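Tedley Village Hall and Green Association
Minutes of the March meeting
Held in the small room, starting at 7.30 pm

Present: the chair, the secretary, the bookings officer, the hall keyholder, both members for the green, and a very good turnout of residents, several of whom had to fetch extra chairs from the stack by the stage. Apologies had come in from the member for footpaths, who has a heavy cold and to whom we all send our best wishes.

1. Welcome

The chair welcomed everyone and said how cheering it was to see the room so full on such a wet evening. New faces from the houses on Hernico Lane were given a particular welcome and were told that the tea is always at the end, that there is no need to have lived here for years before speaking up, and that the radiator under the window should be left alone as it is either on or off and does not like being coaxed.

2. Minutes of the last meeting

These were agreed as a true record with one small change. Under "Benches", the bench by the pond was said to be facing east, when it faces the pond, whichever way that is. The secretary has put it right and apologises to the family who paid for it.

3. Matters arising

The gutter over the side door has been cleared and a tennis ball, a good deal of moss and part of a kite came out of it. If the kite is yours it is in the cupboard with the urns.

The piano has been tuned. The tuner said kind things about it and then rather less kind things about where it stands, and would like it moved away from the outside wall. It was agreed to try it on the other side of the stage steps until the summer, although the singing group pointed out that they would then have their backs to the door and might not notice people coming in late. The singing group was thanked for being good sports.

4. The spring plant sale

Most of the evening was given over to this, and quite right too, as last year's sale paid for the new curtains and a good part of the kitchen floor.

The date has been settled with the bookings officer and will go on the noticeboard this week. Doors will open at 10 in the morning. There was a long and friendly talk over whether this was too early, with some residents saying that the serious gardeners will be queuing well before that whatever we do, and others feeling that families would come later in any case. It stays at 10, with teas served from the start so that anyone waiting for a second look at the tomatoes has somewhere to sit.

It was agreed that we would have 40 tables if we borrow from the school, which has very kindly said yes, so long as they go back clean and with their feet on. Last year some of the rubber feet were lost on the grass and it took the better part of an afternoon on hands and knees to find them. A sheet will be put down where the tables are folded.

De Haan nursery has offered trays of young bedding plants on sale or return, as they did last year, and will bring them over the evening before. They ask that the plants be kept out of the draught, so the back of the hall has been set aside and the badminton players have gracefully agreed to miss a session. The chair will write a proper letter of thanks this time.

Residents bringing their own plants are asked to label every pot with the name and, where they know it, the colour. There was much laughter over the dahlias last year which were sold as white and came up a shade of orange that could be seen from the bus stop. Labels and pencils will be left in a box in the porch from the middle of the month. Ink runs in the rain, so please do use the pencils.

The raffle will go ahead with 300 tickets, printed by Zerkano, who did the summer fair posters so nicely. A question was asked about whether we might have fewer bottles of bath salts among the prizes. This was felt to be a matter for those giving the prizes, but the point has been noted.

Cakes: please bring a list of what is in them, however short. A plain card tucked under the plate is fine.

5. The green

The grass was too wet for the first cut and will be left until it has dried out. The daffodils along the lane side should be left standing until their leaves have died back, and a string will be put round them to save the mower from temptation. Two of the young lime trees have lost their ties in the wind – a resident with a ladder has offered to see to them.

The matter of dogs was raised. It was talked over at some length and with good feeling on all sides. It was agreed to ask the council for a second bin by the far gate and to leave the wording of the sign as it is.

6. Hall upkeep and washrooms

The keyholder reported that the hall has come through the winter well. The kitchen hatch still sticks and will be planed when the weather is drier. The bulb over the stage stairs has been replaced, and there is a spare one on the shelf with the tea towels.

On the washrooms, residents were glad to have somewhere pleasant to send visitors on sale day, when half of them will have compost up to the elbows. Hirers are asked to wipe round the basin before they leave, to let the keyholder know if the soap is getting low, and to take their own bits and pieces home with them.
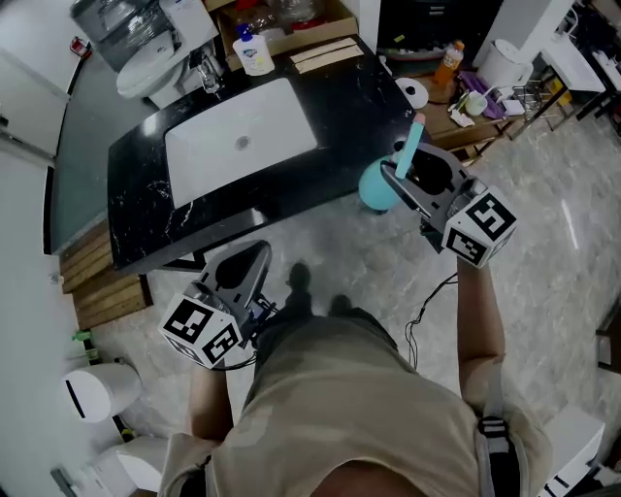
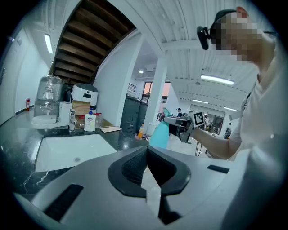 It was agreed that on the day of the plant sale a helper will look in each hour to see to the towels and the floor, and a rota will be pinned up beside the kitchen door. A bucket and brush will stand outside the back door for muddy boots. Pots and trays are not to be rinsed in the washrooms, please, as compost does the drains no good at all. There is an outside tap by the bicycle rack for that, and a can beside it.

The keyholder also asked that the last person out at night try the side door twice, once by the handle and once by leaning on it. It can seem shut when it has only caught on the mat.

7. Any other business

A resident asked whether the lending shelf in the porch could take jigsaws as well as books. Everyone thought this a lovely idea. Please write on the lid if there is a piece missing, and say which bit of the picture it belongs to if you know.

The walking group is changing its starting time to 2 in the afternoon now that the evenings are lighter, and will meet at the hall steps as before. Newcomers are very welcome and the pace is gentle, with a stop at the top of the hill for anyone who has brought a flask.

Thanks were given to whoever has been sweeping the porch. They did not own up.

8. Next meeting

To be held in the small room at 7.30 pm, on the usual evening in April. Items for the agenda should reach the secretary a week before, by note through the door if that is easier. The chair closed the meeting at 9.10 pm and tea was served, with a lemon cake left over from the toddler group's morning.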